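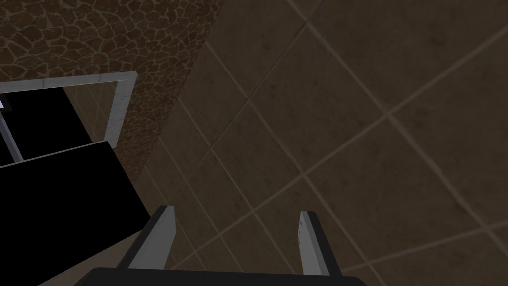

Cillcombe Sourdough Swap: Questions We Keep Getting

What is the swap?
You bring a jar of starter, you go home with somebody else's. Money is not involved. Pride is, a little.

Do I need to sign up?
Yes, by email to Embla Engström. She answers after 9 at night, once her own dough is in bed.

How much starter should I bring?
Two jars if you can, one if you can't. Leave the lids loose. We had a tight one last September and the ceiling still remembers.

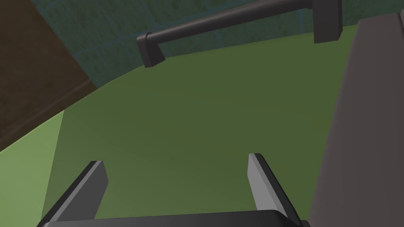 My starter smells like nail polish remover. Can I bring it?
It's hungry. Feed it twice a day until it smells like something you'd eat, then bring it. If it's pink or fuzzy, throw it out and start over — a nice name won't save it.

Does it have to have a name?
No, but people will ask. Valter Ljungberg calls his "the starter" and gets along fine.

Which flour should I use?
Whatever you have. The Osgate crowd swears by rye and will tell you so at length. Plain white works.
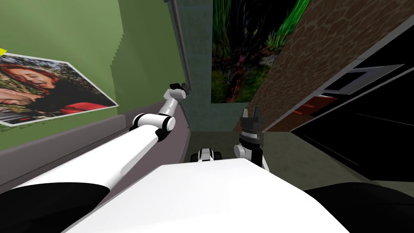
Can I just buy bread?
There's a table for spare loaves at the end. Be quick. The Mwakyusa seeded loaf goes first, and it goes in 2 minutes.

What's the house recipe?
500 grams of flour, 400 of water, a big spoonful of starter, salt. Yes, that's wet. Use a pan with sides and lower your hopes for the first one.

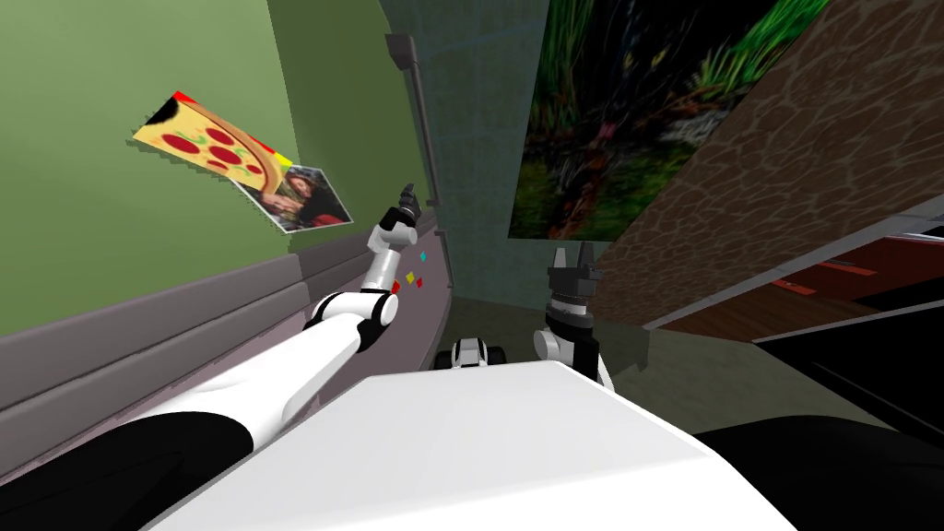

Are kids welcome?
Yes. They're better at stirring than most of us and they complain less about the rye.

What if I kill my starter in the first week?
Write to Embla. She keeps dried flakes in envelopes and has heard every excuse, including the cat.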